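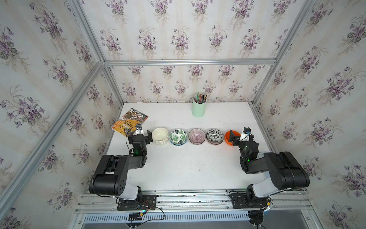
Housewares and Display, Session 5
Sorting and setting out mixed bowls
Instructor: Meinir Probert

Bring your notes from last time on plates. Today is bowls, and the same table is used for the practical on Saturday.

1. Mixed sets

Few households own a full matching set. Pieces get broken, some are gifts, some come from a sale. When you are asked to set out or store bowls like these, start with what they share – size, depth, shape of the rim – and leave the pattern until later. Two bowls with the same print can have different rims and will not sit well together.

For written work, give each bowl a short name and keep to it. "Plain," "leaf," "striped," "floral" and "orange" will do for the practice group. Do not write "the nice one."

2. Setting a row

Pick a line to work from, usually the back edge of the table. Place the two end bowls first, then the middle one, then fill in. Leave a small gap between neighbors so that each can be lifted without touching the next. Other items on the table, such as a pencil cup or a book, stay behind the row.

Put the plain bowl or the strongest color at an end. A plain piece between two busy ones is also fine, but try the first way before you change it.
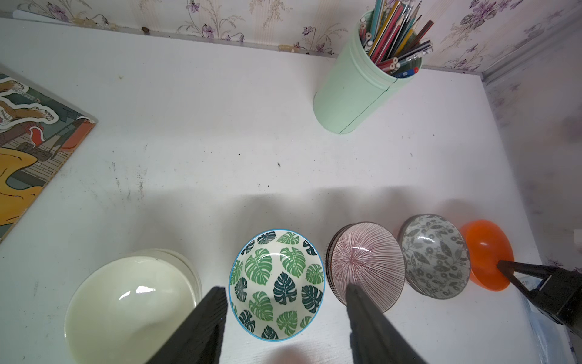 Fig. 2. Leaf, striped and orange bowls in the row, with the mint-green pencil holder farther back.

3. Tilting and nesting

A bowl with a printed inside shows very little of it when it sits flat at eye level. Tilting it on its side brings the pattern up. Check that it has something to rest against before you let go. A tilted bowl takes up more of the row than a flat one, so measure again.

For storage, nest like with like. Look at the rims from the side: if they are even all the way around, the bowls are seated. If one edge rides up, take the stack apart and start over. Never push down on the top bowl.

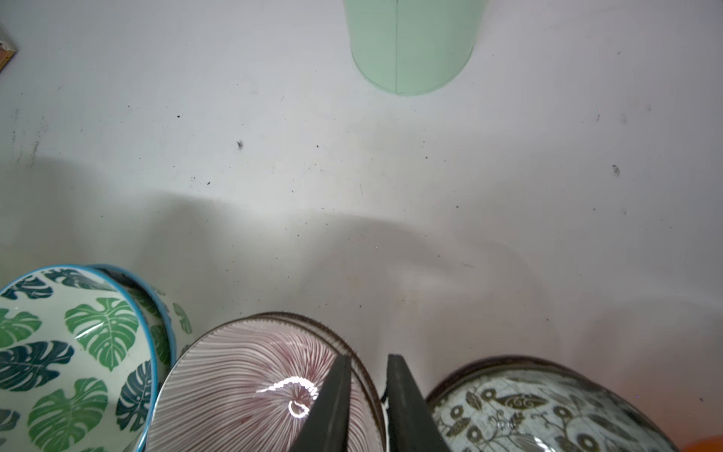
Radiating lines need some care. The eye goes to the point where they meet, and if that point is turned away from the viewer the bowl looks wrong even when it is placed correctly. Leaf prints are more forgiving. Shiny glaze will also pick up the room lights, so step to both sides and look again before you call the row finished.

4. Grading

The practical counts for 70 points and the written sheet for the rest. You may redo the row 2 times. Work in pairs – one places, one checks the line – and then switch.

Reading for next session: the Rulmont handout on glassware, first half only.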